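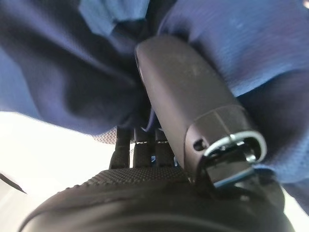

February 28, 2021

I have had the Zenuline hand for long enough now to say something useful about it. Dinesh Iyer asked me whether it was worth the money, and my answer ran long, so it goes on the blog.

Zenuline sells it as a kit. You get the hand, a wrist camera, the cables and a power brick, and you supply the arm. The price was 2000 dollars with shipping. Assembly took me one afternoon, and most of that went into the wrist adapter. The printed guide is thin. The online version is better, but you have to register to read it.

I mostly use mine on laundry and pockets. Soft cloth with something hard tucked in it is a good test for any hand, and a key fob in a navy garment is my usual setup. A dark fob against dark cloth is hard on the camera, so a desk lamp set low and to one side helps.

The textured grip pad is the best part of the kit. It wears, though, and a spare set costs 60 dollars. The fingers are slim enough to work in among folds. I would like more feel at the tips — the force reading is coarse, and with thick fabric I don't trust it.

Support is one person, Kekeli Ackah, who answers email within a day.

Kwadwo Asamoah has the older Pikent model and says the software there is easier. I believe him. The Zenuline app has crashed on me twice, both times while saving settings.

I'd buy the hand again. I would order the spare pads with it.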